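Co-op Laundry Bulletin

Sorting and washing printed sportswear

The Muriithi Street laundry took in over 4,000 kilograms of member washing last year, and printed jerseys caused most of the damage claims. The cause in nearly every case was heat. Screen-printed and heat-pressed lettering is a plastic film on a knitted polyester base, and the two move at different rates in a hot dryer. The film cracks first along the fold lines, then lifts at the corners of the numbers.

Dye transfer is the second problem. Red and navy polyester will bleed onto white cotton if the load sits damp, even after a cool wash. Sort at home where possible. Sorting at the laundry is fine, but keep to your own patch of floor and leave the bay walls clear.
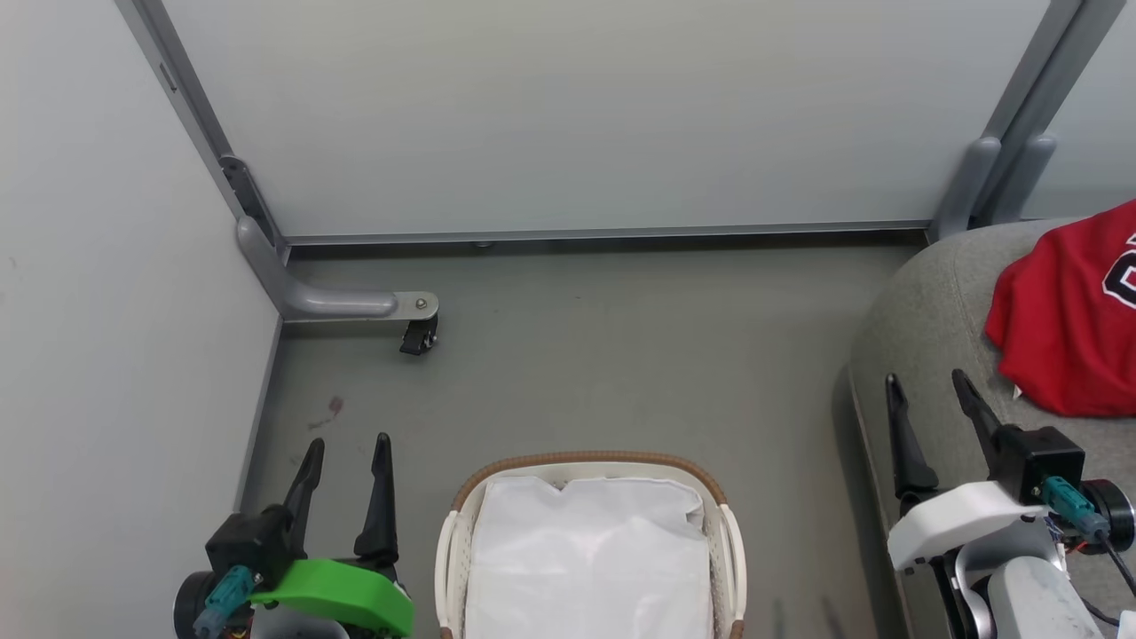 Recommended settings

Turn the garment inside out and close any zips in the load. Wash at 30 degrees on the short synthetics program, with liquid detergent at half the usual dose. Powder does not always dissolve at that temperature and leaves a grey residue in mesh panels. Fabric softener should be left out, as it coats the fibre and weakens the bond under the print.

Spin speed matters less than most members assume. Ilídio Falcão ran the same set of club tops through both Skarnar machines in February and found no difference in the lettering between the medium and high settings. Time in the drum after the cycle was a different matter – tops left overnight came out with colour on the white trim.

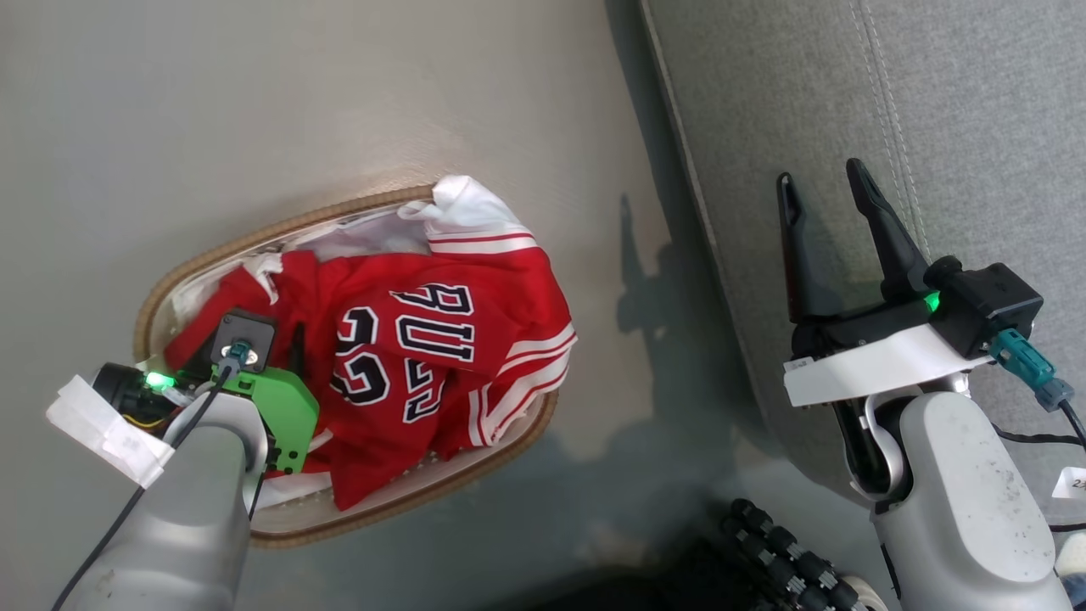
Dry on a rack or a hanger, out of direct sun. If a dryer must be used, choose the low setting and take the load out after seven minutes, then finish it on the line. Never iron over a print. A cool iron on the reverse side, through a tea towel, will flatten a curled edge if it is caught early.

Comments

Vesna Đorđević: Does the half dose apply to the big Gomo machine as well?

Ilídio Falcão: Yes, for a part load. Use the full dose if the drum is full.

fadeo5: White vinegar in the rinse got the pink out of my son's shorts. Took two goes.

Contact the laundry desk | © Muriithi Street Co-op | Back to top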